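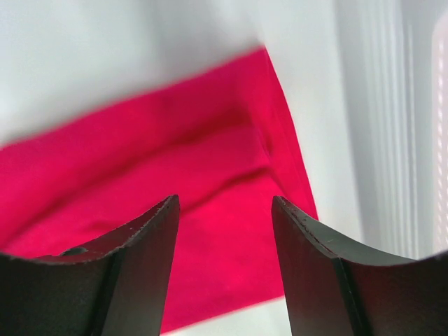 Cómo doblar camisetas y toallas de color intenso para guardarlas en un cajón

Por Vega Collado
Miércoles, 30 de junio

Los tejidos de punto y los de rizo se doblan casi igual. Cambian el número de pliegues y la fuerza con la que hay que alisar. En esta página se explica el método que usamos en casa para las prendas planas de algodón: camisetas, toallas de lavabo, paños grandes y fundas de cojín. Sirve para un cajón normal y también para una balda, con un pequeño cambio al final.

Qué hace falta

Una superficie lisa y clara, más grande que la prenda extendida. Una mesa blanca va muy bien para los rojos, fucsias y granates, porque el borde de la tela se distingue enseguida y se ve si está torcido. Si la mesa es de madera sin barnizar, conviene cubrirla con una sábana vieja.

Una cinta métrica, solo para la primera prenda de cada tipo.

Un cartón de 18 cm de ancho, opcional. Yo recorté el mío de la tapa de una caja y lo uso como guía.

Antes de empezar

La prenda tiene que estar completamente seca. Los colores fuertes pueden soltar tinte con la humedad, y una toalla roja guardada a medio secar mancha las que tiene encima. Para comprobarlo, toque las costuras y los dobladillos, que son lo último en secarse.

Si la prenda es nueva, lávela aparte las dos primeras veces.

Paso 1. Extender

Deje caer la tela sobre la mesa y busque las dos esquinas de arriba. Tire de ellas hacia fuera con suavidad, las dos a la vez. Después haga lo mismo con las de abajo. No hace falta que quede perfecta todavía.

En las camisetas, las costuras laterales deben caer en los lados. Muchas camisetas baratas se giran con los lavados y la costura se va hacia delante; en ese caso, guíese por los hombros y olvide la costura.

Paso 2. Quitar las arrugas grandes

Pase la palma de la mano desde el centro hacia los bordes. Los pliegues en diagonal, que cruzan la tela de una esquina al lado contrario, no se quitan apretando encima. Hay que levantar la esquina más cercana, sacudirla un poco y volver a apoyarla. Si queda una doblez corta junto a una esquina, ábrala con los dedos antes de seguir, porque con cada pliegue se marca más.

No estire el punto. Una camiseta estirada sobre la mesa encoge en cuanto se suelta y los bordes dejan de coincidir.

Paso 3. Doblar a lo largo

Toallas y paños: lleve un lado largo hasta un tercio del ancho y alise. Traiga el otro lado por encima. Debe quedar una tira con los bordes sueltos hacia arriba.

Camisetas: coloque el cartón en el centro, justo debajo del cuello. Doble un lateral sobre el cartón y vuelva la manga hacia fuera, de modo que no sobresalga. Repita con el otro lateral y saque el cartón tirando hacia abajo.

Paso 4. Doblar a lo ancho

Doble la tira por la mitad y luego en tres partes. En las toallas gruesas basta con doblarla por la mitad dos veces. El paquete debería mantenerse de pie al soltarlo. Si se abre, está demasiado flojo y hay que repetir este paso apretando un poco más.

Paso 5. Guardar

En un cajón, ponga los paquetes de canto, con el lomo hacia arriba. En el mío caben 10 camisetas por fila sin forzar. Deje sitio para meter dos dedos entre el último paquete y la pared del cajón.

En una balda, apílelos tumbados con el lomo hacia fuera. Las pilas altas se inclinan, sobre todo las de toallas de rizo, así que es mejor hacer dos bajas.

Separe los rojos y los rosas de la ropa blanca durante los primeros meses, aunque estén secos.

Problemas frecuentes

Los paquetes salen de distinto ancho. Casi siempre es por no usar guía. Mida el primero y doble los demás encima.

Queda una marca en el pecho de la camiseta. Ocurre al doblar por la mitad en el paso 4. Pruebe a doblar solo en tres partes.

La tela resbala sobre la mesa. Ponga un paño fino debajo.

El color se ha aclarado en el lomo. Le da la luz. Me pasó en agosto con unas toallas granates que estaban en una balda frente a la ventana. Cambie de sitio la pila o dé la vuelta a los paquetes cada pocas semanas.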